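Against the Perfect Square

I own a white table and a pale green T-shirt, and for most of my adult life I believed the first existed so that the second could be folded on it. You lay the thing out, you square the shoulders, you bring the sides in, and you end up with a tidy rectangle like the ones in the shops. I have done this faithfully for years. I would now like to register a complaint.

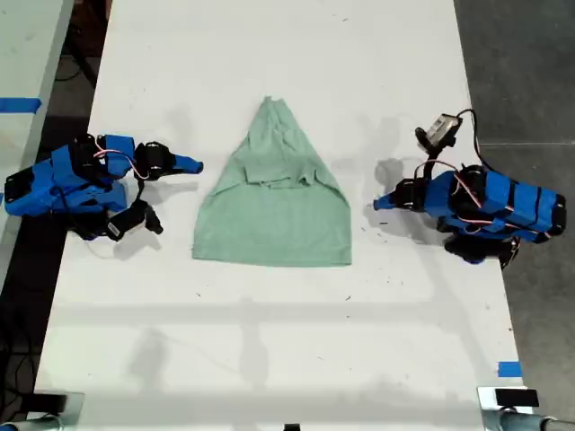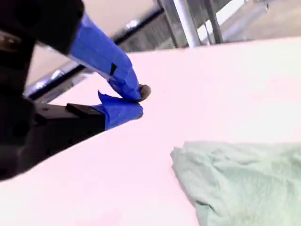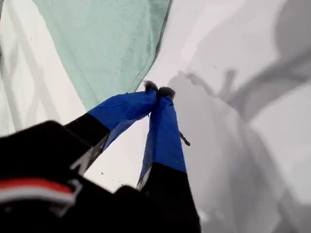
Mint green, in all three, and not a rectangle among them.

The cult of the rectangle

My aunt, Zinash Berhe, folded for a living. She worked at a department store called Hultance, on the knitwear floor, and she once told me she put 628 sweaters in order during a single November sale. Customers would come along, take one from the bottom of the pile, hold it up, make a face and drop it on top like a wet towel. She would fold it again. She did this for a paycheck, and I understand it completely. What I don't understand is why the rest of us went home and started doing it for free.

A shop folds a shirt so that strangers will want it. The shirt in my drawer has no such problem. It has already been sold. It has one admirer, who is going to put it on in the dark at ten to seven and spill coffee down the front of it. It doesn't need presentation. It needs to be clean and somewhere I can find it.

Yet I have stood over that table pulling at a hem, muttering, because one sleeve insisted on lying a little lower than the other. A T-shirt is a bag with three extra holes. The sleeves stick out at an angle, the neck is scooped lower in front than in back, and if you have owned the thing for any length of time the side seams have started to wander toward your navel. There is no rectangle in there to be found. You can only impose one, and the shirt will quit on you the moment you carry it down the hall.

The board

Last spring I bought a folding board. It was made by Bralel, it cost more than the shirt, and it had flaps. You put the shirt face down, swing the left flap, swing the right flap, swing the bottom flap, and there's your square. For two weeks I was unbearable. I folded things that had never asked for it, dish towels and a bathing suit among them. I invited my neighbor Gadisa Tamiru to watch, and he did, with his coat on.

Then I had to store the board. It didn't fit in the closet because the closet was full of folded clothes. It lived behind the couch for a while, and now it lives under my cousin Sumeya's couch, and we don't discuss it.

What a fold is for

I'm not arguing for the heap. I have tried the heap. The heap is fine until Thursday, when the only shirt you want is at the bottom, creased like a road map, and you have to tell people at work that it's linen.

My argument is for the fold that gives up early. Double it over once. If it's still too big for the drawer, double it over again. If what you have looks like a bell, or a slice of pie, or the state of Ohio, put it away anyway. Cotton jersey forgives almost everything once there's a warm person inside it, and whatever is left over by lunchtime reads as personality.

I will make exceptions. Dress shirts belong on hangers, along with anything you plan to wear in front of a judge. Fitted sheets should be rolled up and shoved somewhere with the door closed fast. Sweaters I leave to my aunt, who still can't pass a pile of them without straightening the edges — she did it in someone else's house at a wake.

As for the table, I've kept it. It is a very good table. On Saturday I did the whole wash on it with the radio going, one fold, two folds, next, and a green shirt came out lopsided enough that I had to turn it around to find the neck. It went in the drawer and the drawer closed.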